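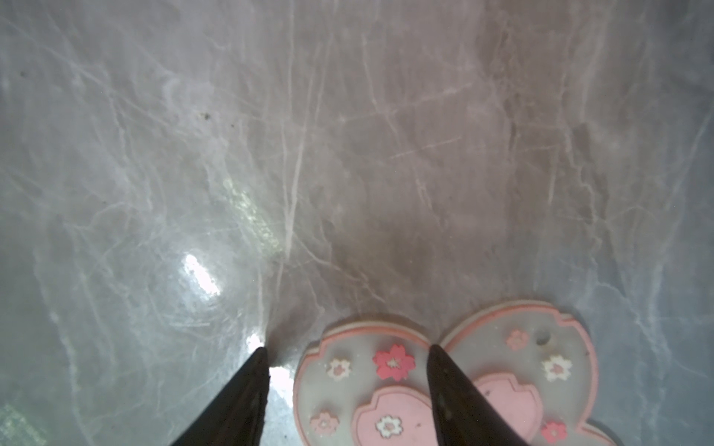
Gray marbled surface with pale veining.

Jirnero Two-Piece Tube Pan

The Jirnero is an uncoated aluminum tube pan for angel food, chiffon and sponge cakes. It consists of a straight outer ring and a flat base with a fixed center tube. The base lifts out through the top of the ring. No clips, latches or gaskets are used.

The inside walls have a matte finish. Foam cakes climb the wall as they bake and need a surface they can hold on to, so the pan should not be greased for these recipes. For butter cakes, grease and flour the ring, base and tube in the usual way.

Specifications

Material: aluminum, uncoated
Height of ring: 5 in
Weight, assembled: 1,086 g
Weight of base and tube alone: 213 g
Weight in paper sleeve, as shipped: 1,121 g
Cooling feet: three, fixed to the rim
Oven use: conventional and convection
Microwave use: no
Dishwasher: not recommended

Fit of the base

The base rests on an inward lip at the bottom of the ring and is held there by its own weight and the weight of the batter. Thick batters do not pass the joint. Thin batters may leave a small amount of seepage during the first minutes in the oven – set the pan on a sheet pan when baking these. Do not wrap the outside in foil for foam cakes, as it slows heating of the lower wall.

Check that the lip is free of crumbs before assembly. A single baked-on crumb is enough to tilt the base and open a gap on one side.

Use

1. Assemble the pan dry. Press down lightly on the base and turn it a little in each direction to seat it.
2. Spoon the batter in evenly and run a thin knife through it once to release large air pockets.
3. Bake on the lower rack with clear space above the tube.
4. Invert the pan onto its feet as soon as it leaves the oven. Leave it inverted until the metal is fully cool to the touch.
5. Turn upright, pass a thin blade along the ring, and lift the base out by the tube. Run the blade under the cake and along the tube to finish.

Do not use a serrated knife on the inside wall. Scratches running down the wall will tear the crust of later cakes.
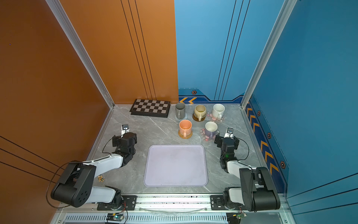
Care

Wash by hand with warm water and dish soap. Soak the two parts separately if batter has dried in the lip. Dishwasher detergent darkens bare aluminum; the change is in the surface color and does not affect baking, but it cannot be reversed by washing.

Avoid storing acidic fillings or fruit in the pan. Dry both parts before putting them away and store the base inside the ring, tube up.

Warranty and parts

Covered for 5 years against warping and separation of the tube from the base. Dents, scratches and discoloration are excluded. The base and tube can be ordered as a spare part. Bases supplied with the older Fastberg pan have a narrower rim and do not fit this ring.

Product text revised 7 September 2022 by Dayana Arango. Questions on parts go to Marleny Taipe at the order desk.

5 comments | 213 shares

Related items
Usuga Cake Cooling Rack
Hellari Flour Sifter, Crank Handle
Fastberg Fluted Cake Pan
Jirnero Spare Base and Tube
Usuga Thin-Blade Cake Knife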